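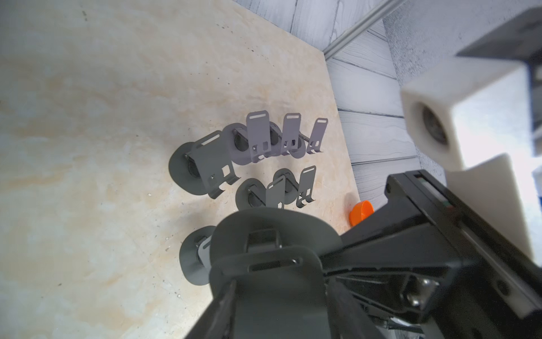 Suportes cinza-escuros em cima da mesa.

Início | Arquivo da lista | Anterior | Próxima

2025-06-30, por Anju Sachdeva
Assunto: Re: café da manhã no quarto, vale a pena?

Oi, gente!

Li a mensagem da Kendra ontem à noite e fiquei com vontade de responder na hora, mas tinha hóspede chegando tarde e acabei dormindo em cima do teclado (quase). A pousada Tatora tem só oito quartos, então deem o desconto devido à minha experiência.

Comecei a servir café no quarto em fevereiro, na baixa temporada, e olha, adorei! O hóspede escolhe o horário na véspera, num papelzinho que deixa na recepção até as dez da noite. No começo eu aceitava pedido de manhã mesmo e virava uma loucura, todo mundo querendo pão quente às oito e meia e eu sozinha com o forno.

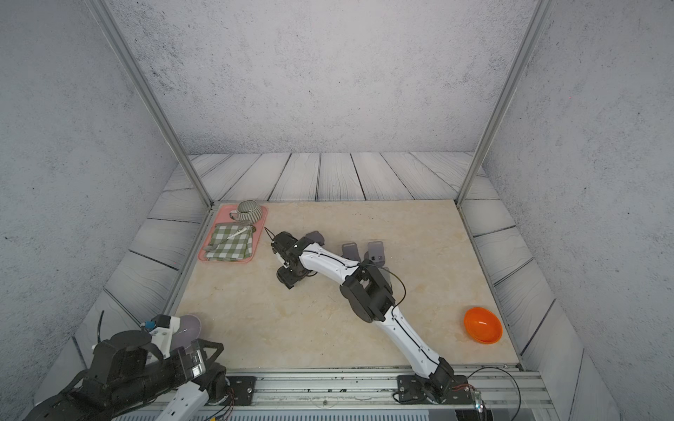 O cardápio também encolheu bastante. Tirei ovo mexido, que chega murcho em qualquer lugar com escada, e fiquei com pão, queijo, fruta cortada e um bolo do dia. O de fubá some primeiro, sempre. Café vai na garrafa térmica e o leite separado, porque já ouvi reclamação dos dois lados.

Quanto a cobrar: cobro 26 reais a mais por quarto, e dois casais desistiram quando souberam. Tudo bem, o salão continua aberto para quem quiser descer.

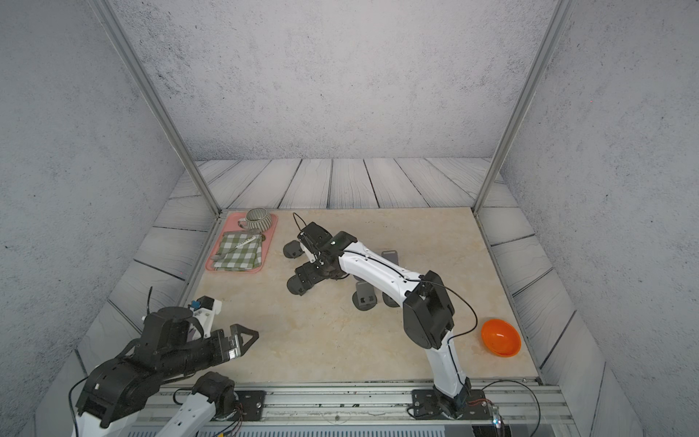 Outra coisa que me ajudou foi combinar a retirada. Quem termina deixa tudo no corredor, e a Rajkumari passa recolhendo depois das onze, junto com a roupa de cama. Antes a gente batia na porta e tinha sempre alguém no banho... um constrangimento só.

Sobre as taxas da plataforma, que o Hemant perguntou, ainda estou brigando com o suporte. Escrevo quando tiver resposta.

Beijos,
Anju

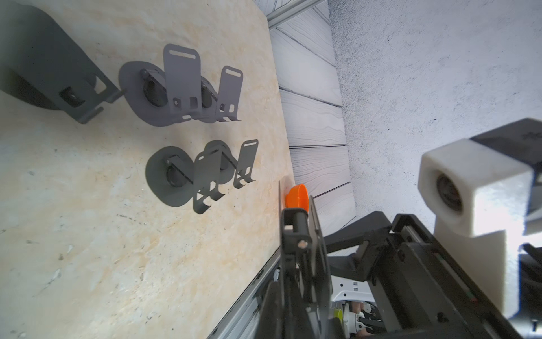

Kendra Perron escreveu:
> Pessoal, alguém aqui serve café da manhã no quarto? Em Bridurville
> os hóspedes vivem pedindo, e eu vivo enrolando. Meu medo é perder
> a manhã inteira subindo e descendo escada. Vocês cobram à parte?
> E o que fazem com quem pede em cima da hora?

Contato com a moderação | © Lista Mandley de Pousadas | Voltar ao topo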